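Le banc d'essai

On m'avait confié les pinces un jeudi, dans une caisse Fovero dont le couvercle ne fermait plus. Deux modèles à comparer, un rapport à rendre avant la fin d'août, et le ton enjoué du directeur technique au téléphone : vous verrez, la Zillier, c'est autre chose. J'ai déjà vu beaucoup d'autres choses. Elles finissent sur la même étagère, au fond du couloir, avec leurs câbles enroulés autour du poignet.

L'appartement témoin se trouvait au-dessus de l'ancienne filature Gavrilă. Fovero y avait installé une cuisine, un salon et une chambre, pour que les machines apprennent à vivre chez les gens. J'y arrivais vers 8 heures, je mettais le bras sous tension, j'attendais que les articulations cessent de grogner, et je commençais par la pince Omwood, l'ancienne, deux doigts de caoutchouc usés comme des gommes d'écolier.

L'Omwood ratait franchement. Elle se refermait trop haut, pinçait de l'air, recommençait avec un entêtement de mouche contre une vitre. Je notais « échec » et je passais à l'essai suivant. Avec la Zillier, la case à cocher me résistait. Ses trois doigts glissaient sous l'ourlet, hésitaient, soulevaient le tissu puis le reposaient un peu plus loin, un peu plus froissé. Fallait-il appeler cela une prise ? La brochure disait oui. La brochure parlait aussi de « toucher intuitif », expression que j'avais soulignée au crayon et à laquelle je n'avais rien trouvé à ajouter.

Le protocole prévoyait 200 essais par pince. Au bout de la première semaine, je parlais au bras. Je lui disais : laisse, je vais le faire. Puis je ne le faisais pas, puisque c'était interdit, et nous restions tous les deux devant le lit, moi avec mon carnet, lui avec sa caméra penchée.
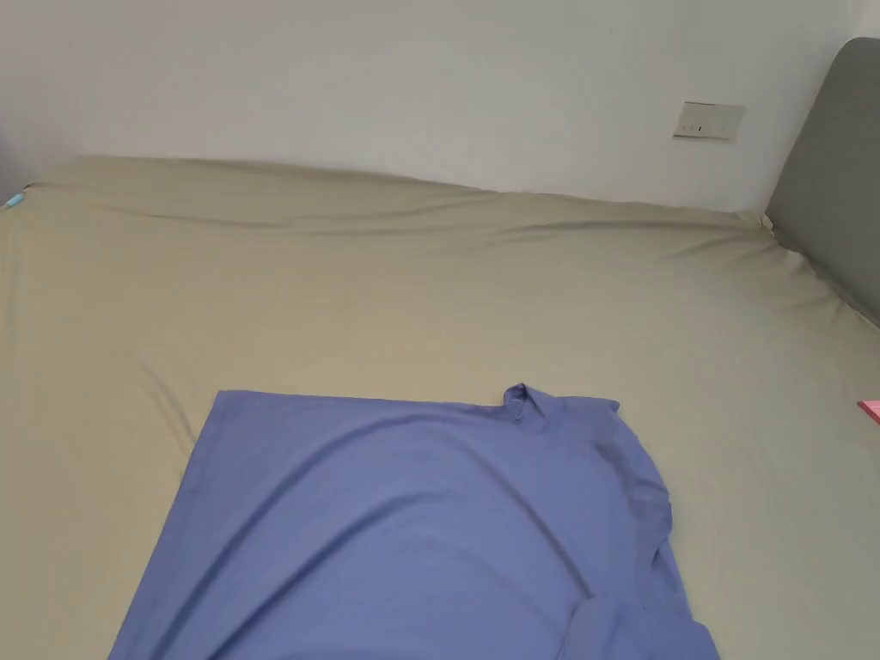
Pourquoi une pince qui saisit très bien une boîte échoue-t-elle sur un vêtement ?

Une boîte garde sa forme quand on la touche, alors qu'un tissu en change dès le premier contact. Le calcul fait avant le geste ne vaut plus rien au moment où les doigts se ferment, et il faut corriger en route, avec ce que la caméra et les capteurs veulent bien rendre.

J'avais recopié ces lignes du manuel sur la première page de mon carnet. Elles étaient justes. Elles n'expliquaient pas pourquoi, le soir, quand je relançais la Zillier sans public, elle réussissait moins bien que dans les enregistrements livrés avec elle.

Je me suis mis à regarder ces enregistrements de près. Toujours la même lumière, toujours un linge un peu raide, un pli complaisant qui dépassait là où les doigts allaient descendre. J'ai fabriqué le même pli sur notre lit, du bout de l'index. La Zillier l'a pris du premier coup. J'ai rechargé l'Omwood, refait le pli. Elle l'a pris aussi, la vieille, avec ses gommes.

J'ai recommencé 9 fois avec chacune, hors protocole, portes fermées. Le résultat n'a pas bougé.

Le lendemain, le directeur technique est monté voir. Il a demandé une démonstration et j'ai préparé le linge sans toucher aux plis. La Zillier est descendue, a tâté, s'est ravisée, est remontée à vide. Il a dit qu'elle réfléchissait. Il a voulu un autre essai, puis un autre, et au troisième je l'ai vu avancer la main et relever discrètement un coin de tissu.

— Là, a-t-il dit. Vous voyez ?

J'ai noté l'heure et j'ai écrit « prise » dans la colonne, puis, à côté, en plus petit : « avec aide ». Il a lu par-dessus mon épaule. Il m'a demandé si la deuxième mention était bien nécessaire dans un document destiné aux investisseurs.

J'ai éteint le bras avant de répondre. Les articulations ont grogné dans l'autre sens, et le poignet est descendu jusqu'à sa butée.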